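Hiltstead Demonstration Program: Frequently Asked Questions
Teaching laundry tasks by hand

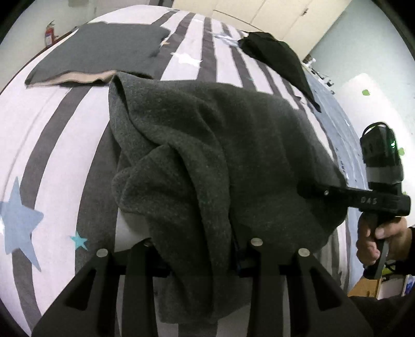
Prasanna Gunawardena writes that her group at Zalmont has only ever used remote control, and asks if hand-held grippers give the same quality of data. For folding clothes we find them better. With remote control you can't feel the cloth pull, and most people slow down a lot.

Do I need two grippers?
For folding, yes. Hold one in each hand and keep both cameras uncovered. Picking up a single item can be done with one.

What clothes should I use?
Soft things you already own. Mix thick and thin. Dark clothes are fine on a patterned sheet.

How long is one demonstration?
Up to 40 seconds. Start recording with the garment bunched up and stop once you have let go of it.

What if I drop something?
Keep going and pick it up again with the gripper. Don't reach in with your bare fingers. If you do, mark the take as bad in Jirora.

When is remote control used?
For the Cruickshank arm only, and for tasks near heat or water. Training for it takes 2 days and starts again in September.

How many demonstrations do you have so far?
As of Fri 10 June, 1480 by hand and 284 by remote control.

Can I see my own takes?
Yes, under your login in Jirora, usually by the next morning.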